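3.2 Materials and work area

The study looked at how small workshops lay out and check light timber frames before the joints are fixed for good. We were interested in plain work: strips of wood placed on a flat surface, brought together at the corners, checked, moved a little and checked again. Most published advice on frame making starts with the cutting of the joint and ends with the clamp. The steps in between get a line or two, although the people we interviewed at Prunska said that this was where they lost the most time.

Two layouts were used. In the first, the parts were set directly on the bare bench. In the second, they were set on a dark, matte surface. The dark surface was chosen after an early trial in which workers had trouble judging the edge of pale timber against a pale bench top. Gaps at the corners were easier to find when the wood was much lighter than what lay under it, and shadows along the inner edge of a rail did not spread onto the surface in a way that could be mistaken for part of the wood.

All of the timber was light in color. Long rails were cut to 1000 mm and the crosspieces were shorter. We did not sand out small marks or sort the strips by grain, as the workshops told us they would not do so for a frame of this kind. Some strips therefore had darker spots or a slight change in tone from one end to the other. Figure 2 gives a close view of one corner of a frame laid out on the dark surface.
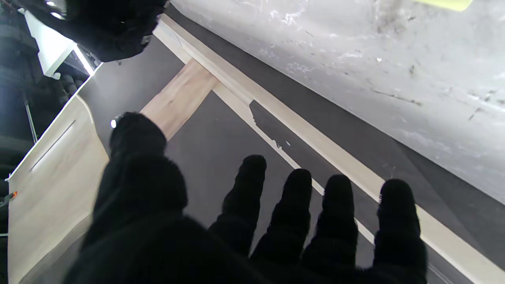 Kiros Belay

Figure 2. Rail and short crossbeam meeting at a corner, on the dark surface. A dark patch, either a shadow or a worn mark, can be seen on the inner edge of the rail.

The patch in Figure 2 is typical of a problem that came up in the checking stage. From one side, a mark like this is hard to tell from a shallow dent or a shadow. Workers who looked only from above often stopped and ran a finger along the edge before going on. Workers who had been told to look along the rail first stopped less often. We recorded both kinds of check but did not score one as better than the other, since either one could lead to a sound corner.

3.3 Procedure

Each session began with the parts stacked at the side of the work area. The worker placed the first long rail, then the crosspiece that met it, and then the remaining parts in any order. A corner was treated as closed when a 2 mm gauge could not be pushed into the gap from above. If the gauge went in, the worker adjusted the crosspiece and the corner was tested again. No glue or screws were used at this stage.

We did not fix the angle at which the frame had to lie on the surface. In the early trial at Pistham, workers had been asked to line up the long rail with the front edge of the bench. Several of them turned the frame anyway, so that the corner they were working on was closer to them. The rule added handling and told us little about the joint, and it was dropped for the main study.

Sessions lasted 20 minutes, with a short break between the bare bench and the dark surface. Half of the 12 workers started on the bench and the other half started on the dark surface. Notes were taken by hand during the session and checked the same evening by Mairéad Mulligan, who had not been present.

3.4 Handling of marked parts

A strip with a mark on an outer face was used as it came. A strip with a mark on an inner edge was used as well, but its position was written down, because the inner edge is where the crosspiece has to seat. If the mark fell within the width of the joint, the worker could turn the strip end for end or swap it for another. Swaps were entered in the session notes under the part and not under the corner, which made it possible to follow one strip through several frames. The counts are given in Section 4, together with the time spent on each corner.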